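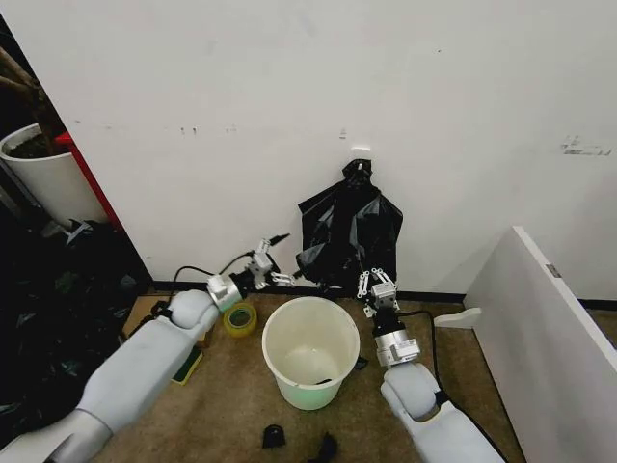

Up at 6 and my feet still hurt from yesterday, but I want to get this down before I forget half of it. The pickle festival! I finally went to the Drodness pickle festival after three years of saying I would, and I came home with a sunburned neck, a jar of something called sweet fire chips and a ceramic cucumber that I already can't find a spot for.

I left later than I meant to (the dog, the keys, the usual) and got stuck in the line of cars coming off the county road. They had us parking in the hayfield behind the feed store, 5 dollars, cash only, and of course I had a twenty and the kid in the vest had run out of ones. He let me through and I paid him on the way out. I walked over with a family who had driven all the way from Wada for the parade and were in a panic about missing it. They didn't miss it. It started twenty minutes late, same as every parade I've ever been to.

The parade was short and loud and I loved it. Two high school bands, a string of old tractors, the roller rink people throwing taffy way too hard, and a float from Folon, the paint store, that had a giant papier-mâché dill on it with sunglasses. The dill lost its sunglasses right by the bank and a lady ran out and put them back on, and the whole block cheered for her. I got hit in the shoulder with a taffy. Banana, so I gave it away.

Then food. I had a plan to be sensible and walk the whole row before buying anything, and that lasted until the second tent. Fried pickles first, the spear kind, with so much ranch. Then half a corn dog, then a lemonade that cost more than the parking did. The line for the pickle ice cream was crazy so I skipped it, and now of course I'm lying here wondering about it.
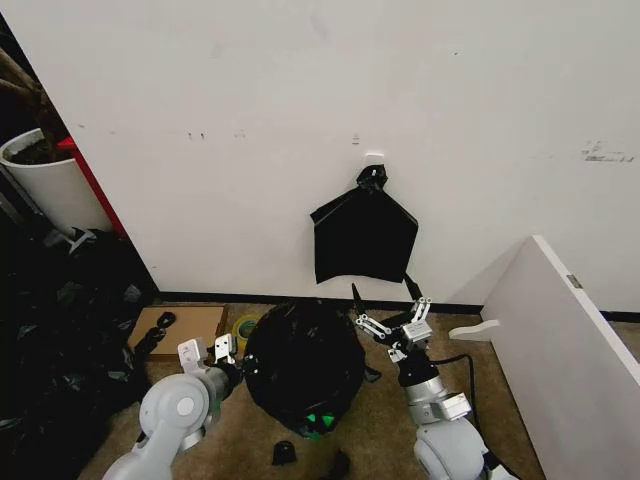
After lunch I sat on the hill for the music, which was the best part of the day for me. They've moved the stage down by the creek this year and put one of those snap-together Fidudeck floors in front of it for dancing, so you don't turn your ankle in the grass the way I did at the May fish fry. An older couple in matching green shirts danced to every single song, even the slow sad one about the truck. I danced to two. My knees would like me to say it was one.

I bought raffle tickets for the quilt, numbers 231 and up, and they called 298. So close and also not close at all! It's a beautiful quilt, all blues, and I had already picked out which bed it was going on. The man at the microphone said over 2,000 people had come through by mid-afternoon, and I believe him, I think I stood behind every one of them at the restrooms.

Things I want to remember for next year: bring small bills, bring a hat, get to the ice cream before noon, and park on the far side of the field by the gate. It took me forty minutes to get out, and I ate the first of the sweet fire chips with my fingers while I waited. They're hot. I had nothing to drink in the car but an old bottle of water from the door pocket, warm as a bath, and I finished the whole thing.

Laundry today and maybe a nap. The jar is half gone already and it's not even 7.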